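Notebook, bench 2, Wurneck
April 17, 2020
Written by Ifigeneia Tsoukalas. Present for the work: Benito Tejada at the console, Melina Karamanlidis at the table.

Subject: Pritent suturing kit, trial set, to decide if we buy it for the surgical robot bench. The kit is on loan from Trolus until June. Chrysoula wants my opinion in writing before she answers the offer, so I try to be more complete than usual.

Setup as in my last entry, same instruments, same arm positions saved under "low table". Pad clamped on the long side only.

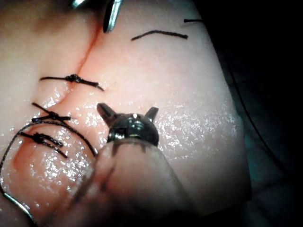
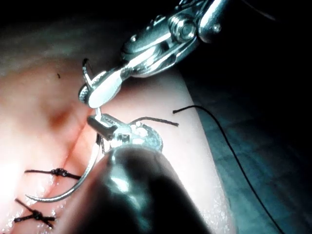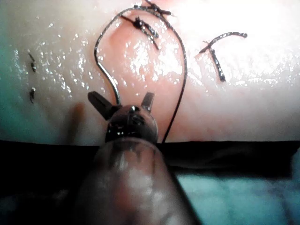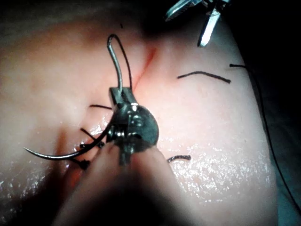 Pad, black thread and curved needle in all four, stitches already tied.

Can the kit be used with the instruments we already have, or must we buy the Trolus ones too?

Our own instruments are enough. The pads and thread do not depend on the maker of the robot, and the needles in the set fit the jaws of our needle driver. Only the pad holder is made for the Trolus table, and for this one we need the adapter plate, which is in the offer as a separate line.

What is in the box: 13 pads, all with a cut already made, thread with needle attached, the holder, two clamps, a printed guide and a code for the scoring software. The guide was translated and one page is confusing. On this page "proximal" and "distal" are exchanged in the drawing but correct in the text. Follow the text.

Price in the offer is 779 for the complete kit, without the adapter plate. The refill pads are sold in packs of 9. I asked if smaller packs exist and they do not. Kathleen Kinsella, our contact at Trolus, replied the same morning and was very correct with all my questions, also the annoying ones.

Notes on the pad

The pad holds a stitch well. When Benito pulled too strongly on purpose, the thread began to cut into the material at the entry point, as it should. With the older Pillai pads we could pull almost without limit and the operator learned nothing from it. In this point I prefer Pritent clearly.

The edges of the cut come together without much help. For a beginner maybe it is too easy. Melina says the opposite, that a beginner has enough problems with the needle and the edges should cooperate. We did not agree and I leave both opinions standing.

Light is a problem. The surface reflects and the wrist camera reacts to it, so we go up and down with the exposure and the thread gets harder to follow in the bright part. I turned the left lamp toward the wall and this was better. To do: try the diffuser sheet from bench 1, if somebody can tell me where it is now.

The side with the clamps stays flat. The free side lifts a little when the needle goes in near the border. With clamps on both sides it is stable but then the lower arm touches the clamp screw at the end of its range. We stayed with one side.

Notes on needle and thread

The needle sits good in the jaws when it is taken a bit behind the middle. Taken closer to the thread end it turns in the grip. Benito lost the angle this way twice and had to pick it up again with the other instrument, which costs time and also patience.

Thread is braided, a bit stiff when it comes from the packet. It remembers the shape of the card. Melina pulled one length straight between her fingers before use and the first loop was then much easier. The guide does not mention this, I will write it to Kathleen.

Cut ends stay lying on the pad if they are not removed. For training it does not matter. For the video tracking it matters a lot, the software took a loose end for the working thread and gave a strange path. Rule for us from now: cut ends go out before a recording begins.

Notes on the scoring software

Installed on the second try. First try stopped at the license step, and the reason was our firewall, so no fault of the product.

It scores time, path length of both instruments, and distance between stitches. The time and path values look reasonable against our own log. The distance between stitches I do not trust yet. Same pad, same stitches, measured again after moving the lamp, and I received a different value. I measured with the caliper to have something fixed. Values are on the loose sheet behind this page, please do not throw it away again.

Export is only as a report in PDF. I asked for raw data, and the answer was that it comes with the next version. I would not pay now for something that comes later.

Opinion so far

The pads and the thread I would buy. The software I would not, at least in the version we have. If Trolus can make a price for the kit without the code, then the decision is simple for me. If they cannot, I would still take one kit for the bench and use our own log for the numbers - Chrysoula must say if the budget allows this.

Compared with the Pillai set, the Pritent needs more care with light and is more expensive per pad. The behavior under tension is closer to what our surgeons describe to us, and this was the point they complained about most in the last round.

Open points

- Adapter plate: ask for the drawing, maybe the workshop can make it
- Storage: guide says closed bag, away from sun. Our shelf has sun in the afternoon, move to the cabinet
- Repeat the distance measurement with lamp fixed and with lamp moved, 8 runs each
- Melina wants to try with the left hand as driver
- Ask Kathleen how long an opened pad can be used, I found no date on the packet

Benito switched off the console, I put the needles in the sharps box and signed the list. The pad from this session is in the bag with the blue clip, not to be used for scoring.

I.T.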